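Tiltow – kitchen tidying set

README, last touched in November

Tiltow is a collection of pictures of dishes being put away, and of the places people put things when they have stopped caring about dishes. It grew out of a smaller folder called Ulham, which was all mugs and is best left alone. There are 63 sessions, sorted into 18 folders by what is being tidied. Folder 6 is cutlery. Folder 2 was meant to be cutlery.

What's in it

Plates, bowls, racks, drawers and whatever has settled in the drawers. Crockery is labelled by shape and colour, so a bowl is "bowl, grey" and stays that way however strongly you feel it is a dessert dish. Racks are labelled by material. Drawers are labelled open or shut, and a drawer that is open a finger's width is open. We argued over that one for most of an afternoon.

The dish rack folder is the one most people want. A typical view has a wooden rack with a grey bowl at its rim, a pale blue plate behind and a yellow one down at the far end, plus a drawer standing open with a packet of tissues in it. Tissues go under "drawer, other", the largest label we have.

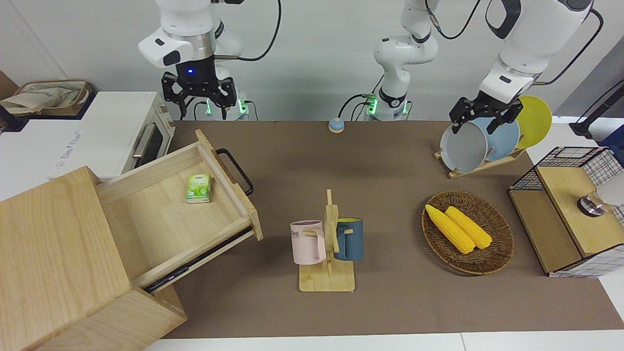
Akinyi Shemweta wrote in to say that bowls ought to go in after the plates, never before, and that any labelling scheme which ignores the order is only half a scheme. She would also like "drawer, other" broken up, starting with string.

The order is now a separate column, called sequence, left blank where it can't be told from a single picture. String is under consideration.

Known problems

Pale blue and white plates get mixed up in the older folders. Baskets and bags share one label, as the soft ones defeated us. Anything kept on top of an oven is filed under "surface, upper" – a grand name for a habit.

The Gashi folder uses the old label names. A conversion table sits next to it.

Corrections

Send them to Lacey Tapley at Cleltari, with the folder number and the label you think is wrong. Please don't rename the files yourself.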